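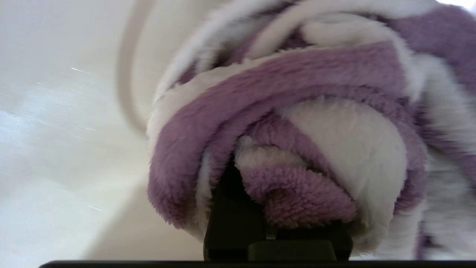 "The first week, I held my breath every time," she says, and laughs, and then shows me with her own two hands how she used to sit: elbows in, shoulders up around her ears, thumbs hooked through the rings of the controllers. She was a hospital laundry worker for most of her life before she came to the Plomura workshop in Rarkville, and now she teaches robots to handle cloth, one careful demonstration after another, from a padded stool that she brought in from her own kitchen.

I had expected her to talk about the machines, and she does, eventually, but what she really wants to talk about is fabric. Towels are easy, she tells me. Sheets are big but they behave. Fleece is the one she has opinions about. "It's thick and it's soft and it clings to itself, so you think you've got hold of one layer and you've got three. With my fingers I'd know right away. With the gripper I have to look, and then look again, and go in slow."

Going in slow is most of the job, as far as I can tell. She watches the view from the wrist, eases the gripper up into the folds, closes it, lifts a little, and waits to see what comes along. The arm copies her, the software (everyone here calls it Adum) records the whole thing, and then she lets go, musses the blanket up again and starts over. A good session is 20 demonstrations. The folding set she is working on now is supposed to reach 1000, and the one before it, all bath towels, stopped at 1591 because she kept finding ways of dropping them that she thought the robot ought to see.

Does she keep the clumsy ones? "Oh, some of them! If I grab badly and then fix it, that's worth having. If I grab badly and get cross and yank, we throw that out." There was a stretch in October, she admits, when quite a lot got thrown out.

They did try moving the arm by hand at first, on the older Holst unit, taking hold of it at the wrist and walking it through the motion. She liked the feel of that, and still does it for simple things like pressing a pile flat, but her own sleeves kept getting into the view and her back complained by lunchtime. Remote control took her longer to learn, and she would not go back to the other way for blankets.

I asked if I could have a turn, and she gave up her stool very graciously. It took me 5 tries to pick up a washcloth. "You're pinching," she said, leaning over my shoulder. "Get underneath it first, sweetheart, then close."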